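Knowledge > Robotics > Guidelines and good practice

By Fernanda Teixeira — updated in April

We use cookies to remember your reading settings. Accept / Manage

Scene reset rules (robot manipulation)

Scene reset rules are written agreements on how a tabletop is prepared before each trial of a robot arm. They are used in simulation and in real laboratories, and they make it possible to compare the results of two teams. The best known set in small laboratories is the Fillgate rules, which contain 24 points.

The rules ask that every trial starts with the gripper open and holding nothing. The objects should be of simple shape, such as cylinders and blocks, with a small number of household items between them. In simulation, the light and the surface pattern must be saved together with the random seed, so that another person can produce the same shadows again.
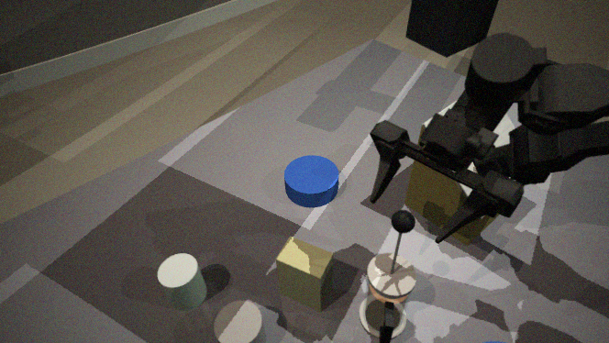 Neves objected that a saved seed is of little use when the version of the simulator is not written down, and asked for both to be stored in the same file. This remark was accepted, and the second edition of the rules includes it as point 2.

A trial is counted as failed if the arm touches an object which is not the target, even when the target is lifted later. Some groups find this too strict. In the Lastix test series, 1406 trials were recorded and 568 of them were rejected under this rule — most of them for light contact with a neighbor object.

Rejected trials should not be deleted. They are kept in a separate folder with the reason for the rejection, and the total number is given in the report.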